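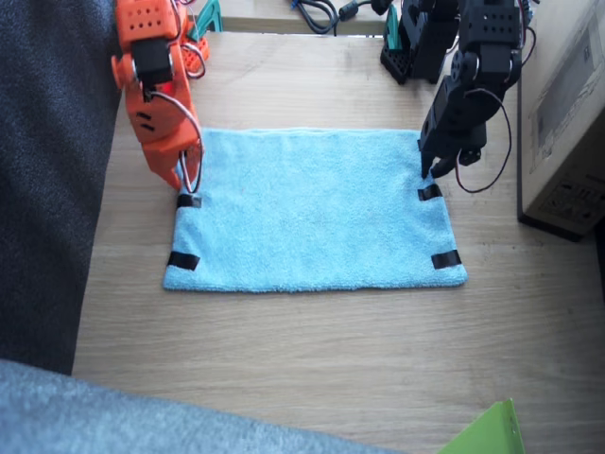 Berkine two-arm tabletop kit, reviewed after 905 cycles

Rating: 3 out of 5

Bought in June for cloth handling tests at our Pletbridge workshop. Assembly went to plan and the manual is adequate. Calibration held for the first week.

The fault is in the gripper servo on the left arm. Under a sustained close command against a flat surface it stalls, draws full current and never times out. The firmware has an overload flag, but it ships disabled. On Thursday the servo case got too hot to touch, then the arm lost torque and dropped onto the table. The right arm kept running its half of the fold, so one dead joint does not stop the pair. For a kit sold to schools I count that as a safety defect.

Charmaine Nel at Berkine support replied the same day and sent a replacement servo. Her fix: enable the overload flag on both arms and cap gripper torque. With the cap in place I ran another 100 folds on a microfiber towel with no stall. Grip on thin cloth is slightly worse.

Cable slack at the wrist also needs watching. Mine snagged twice.

At 1,870 dollars a linked stop should be standard. Do not leave it running unattended.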